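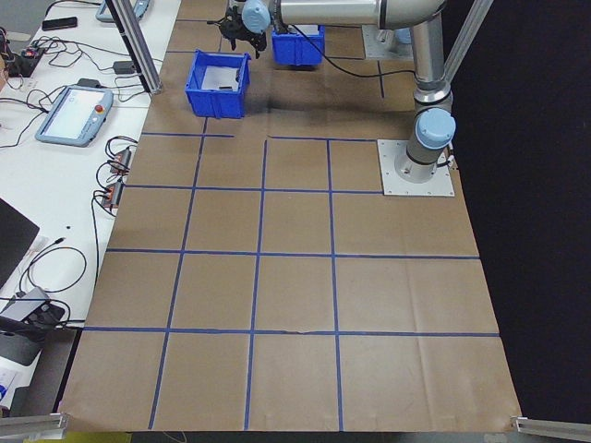
6 Apr 2018
By Pornthip Bunnag

Vlček has been tuning pianos in and around Nallstead for 30 years and would like it known that he doesn't play. "I can do the first half of 'Moon River'," he says. "People ask for the second half and I start packing up."

We meet in the back room of the Clestine tea shop, where he has ordered a toasted teacake and then moved his chair twice to get away from the fridge. It hums, he says, a shade under B flat. I can't hear it. After he has mentioned it I can't hear anything else.

A piano has 88 keys but far more strings than that, and on the instrument he likes best, an old upright at Trirdale village hall, he has personally replaced more of them than he cares to remember. The hall turns the heating on full in October and off again when somebody sees the bill. "You could set your watch by it. Up goes the heating, down goes the piano, in comes the phone call. They always say it's gone off suddenly, like milk."

His diary for last year shows 648 visits. The year before it was 730, and he blames the difference on his left knee and on digital pianos, in that order. He isn't bitter about the digital ones. He has one at home, under a pile of ironing. "It's always in tune. I've got nothing against it. I've got nothing to say to it either."

What does he find inside them? He puts down the teacake for this. Pencils, mostly, and hair grips. A set of false teeth, top row only. Once, in a farmhouse out past Trirdale, a Christmas card with a ten-pound note in it, addressed to a child who by then was a grandmother and was standing next to him holding a tray. "She was livid. She'd not spoken to her aunt for years over that card."

He learned the trade from a man who smoked throughout and never explained anything. For the first few months Vlček was allowed to carry the bag. Then he was allowed to open it. "I thought he was being mysterious. Looking back I think he just didn't like talking." He has had two apprentices of his own, and talked to both of them constantly. One is now tuning in Leeds. The other sells conservatories.

I ask about money, and he winces on behalf of the profession. The worst job of his life paid nothing at all: a baby grand bought at auction for £980 by a couple who wanted it "brought up to scratch" for a party that evening. The pin block was cracked from end to end. He told them it wouldn't hold a tune until teatime, let alone midnight. They asked whether he could do just the middle bit.

"And could you?"

"I did the middle bit," he says. "They put a vase on it in the end."

He has no plans to retire, though his wife has several. There is a church in Nallstead where the vicar has asked for the piano to be made "a bit brighter", and he has been thinking about this for a week. He suspects she means louder. He also suspects she means the pianist.

Before he goes he stops at the counter to pay and has a word with the girl about the fridge.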